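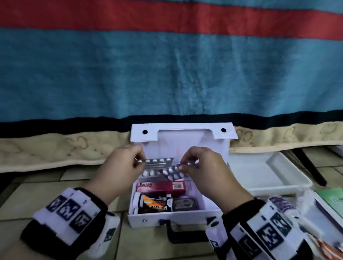

Medicine Through Time: which revision guide for resits?

Forum: History teaching > Key Stage 4

margin_notes
Posted July 26, 2022
We have 88 pupils starting the medicine unit in September and our old textbooks are falling apart. I've narrowed it down to the Kravchuk guide or the Usico workbook. Has anyone taught from either? Budget is tight so it will be one or the other.

tallidton_hums
We've used Kravchuk for two years. The chapters on the Black Death and on Jenner are good. The source questions are close to what they get in the exam. The surgery chapter is thin and I still use my own sheets for Lister.

oldchalk
I'd go for Usico. Kravchuk is far too wordy for anyone working below a grade 4. Mine stopped reading by page 10.

tallidton_hums
I don't agree with that. My bottom set managed it if we read it aloud. The Usico book is mostly boxes to fill in and they forget it all by May. 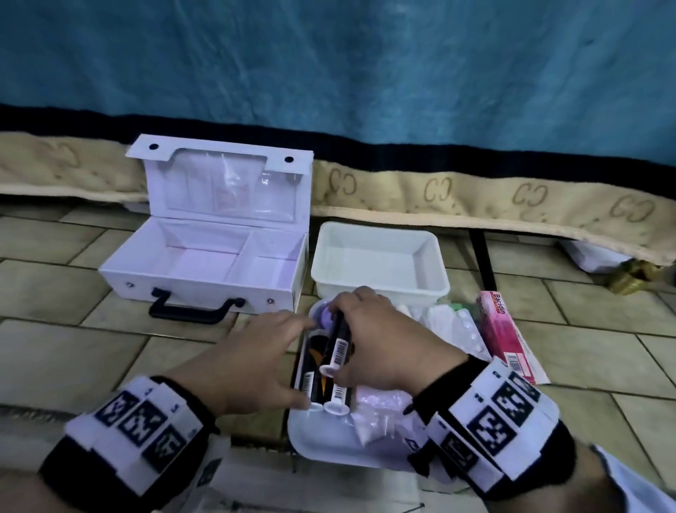 Re: which revision guide for resits?

wakden_history
Does Usico cover penicillin properly? The copy I saw gave Fleming a full page and Florey and Chain one line between them. That's no use for a question on the role of individuals.

oldchalk
You must have seen the first edition. The new one has a double page on Florey and Chain and another on wartime mass production. There's a timeline on page 73 which I photocopy for the wall.

wakden_history
Thanks, ours is the first edition then. I still think a workbook is poor value. You have to buy it again every year.

oldchalk
Only if you let them write in it. We use exercise books.

margin_notes
Useful, thank you. Do either of them have anything on the Western Front part? That's where we lost most marks.

tallidton_hums
Kravchuk has a separate chapter on it. Trench layout, the evacuation route, blood transfusion. It comes with source questions and mark schemes.

margin_notes
I'll ask for an inspection copy of Kravchuk and borrow a Usico from another school before I order.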